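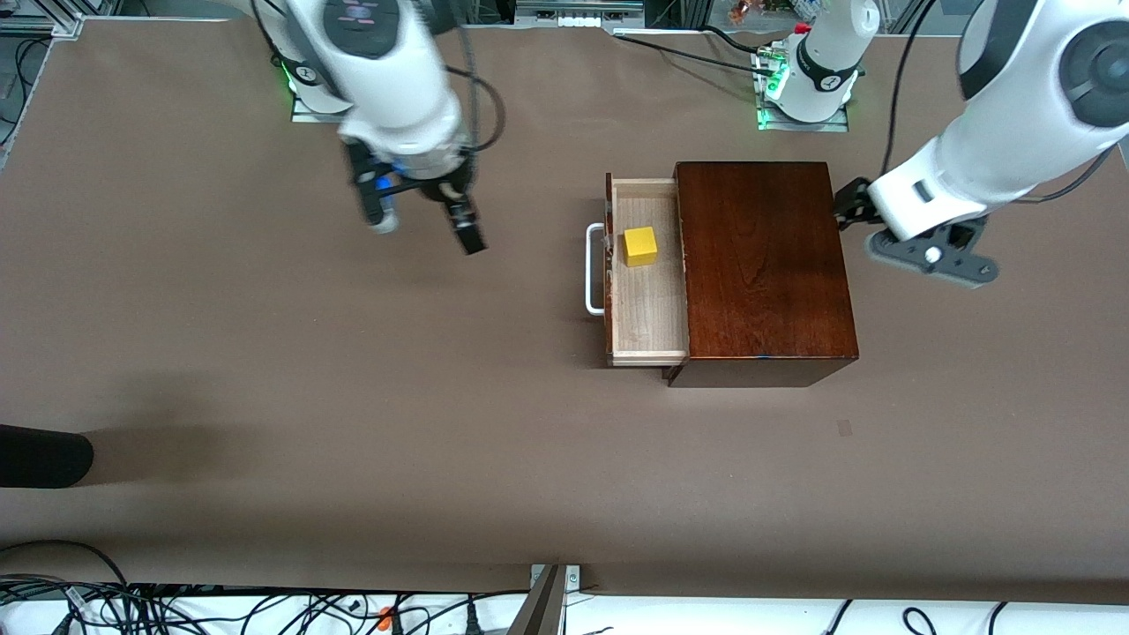
The cabinet, drawer out, cube in residence.

The Cabinet from Drulovlow

My aunt left me a cabinet. It was small enough to carry under one arm, which is how I got it home on the bus, and glossy enough that a woman across the aisle used it to check her teeth.

The will had been read out in Powell, in an office over a shoe store, by a man who wanted his lunch. My cousins got the house. My brother got the car, and with it four parking tickets. I got "the cabinet from Drulovlow and whatever is in the drawer." The man turned the page over to see if there was more. There wasn't.

I should say that no one in my family has been to Drulovlow. My aunt used the name for anywhere she didn't care to discuss. She spent one March there before I was born and came back with the cabinet and a cough. When we asked what it was like she said it was uphill.

At home I put it on the table and looked at it for a while. Reddish-brown wood, the grain running straight across the top like combed hair. Then I opened the drawer and found a yellow cube.

I took it out. It was a cube on every side. I shook it, sniffed it, held it up to the lamp and put it back. I closed the drawer. An hour later I opened the drawer again, in case I had been hasty.

My brother's theory was that it was worth money. He has this theory about most things, including the car. He made me call Devberg, the auction people, who asked me to send the measurements and the story. I sent the measurements. They wrote back that without a story they could offer 21 dollars, and that with one it might go as high as 2000.

So I wrote one. I am not proud of it. I gave Drulovlow a harbor and a cabinetmaker with a bad leg. I gave the cabinetmaker a daughter, then took her away again at sea. The cube I made a wedding present. I dated the whole business 1750, which sounded like a year in which people made cabinets, and mailed it off feeling like a novelist.

Devberg replied within the week. They had enjoyed the daughter. They wondered, though, how my aunt had come by an eighteenth-century piece with a price sticker under the drawer.

I turned it over. There was a price sticker under the drawer. The name of the store had rubbed off, but the price hadn't, and it was 21 dollars. I had to admire their accuracy.

After that the cabinet stayed on the table and I ate around it. I tried keeping things in the drawer. Stamps, first, but they slid under the cube and I had to lift it to get at them, and once I was holding it I'd forget about the stamps. Then keys, with the same result and a missed dentist's appointment. A person cannot keep anything in a drawer that already has something in it, or at least I can't. I moved the cube to a shelf and the drawer looked so bare that I put it back before dinner.

My cousins came over in the spring to tell me about the roof. The house, they said, was mostly roof, and the roof was mostly gone. They had gotten a quote from a firm called Widen that ran to several pages and had a section headed Further Concerns. While one of them was reading this aloud, the other opened the drawer.

"What's this?" she said.

"It's the cube."

"What's it for?"

"It goes in the drawer."

She nodded as if this were more than anyone had been able to tell her about the roof. She took it out, turned it over, and set it back a little to the left of where I like it. I waited until they were down the stairs before I fixed it.

My brother sold the car. He got enough to cover the tickets and a sandwich, and he brought half the sandwich over and we ate it at the table, one of us on each side of the cabinet. He asked if I'd thought any more about selling. I said I had an offer of 21 dollars.

"That's what she paid," he said. "You'd break even."

"She'd break even. I'd be out a cabinet."

He chewed on that. Then he wiped his fingers, leaned over, and pulled the drawer open to see if it was still there.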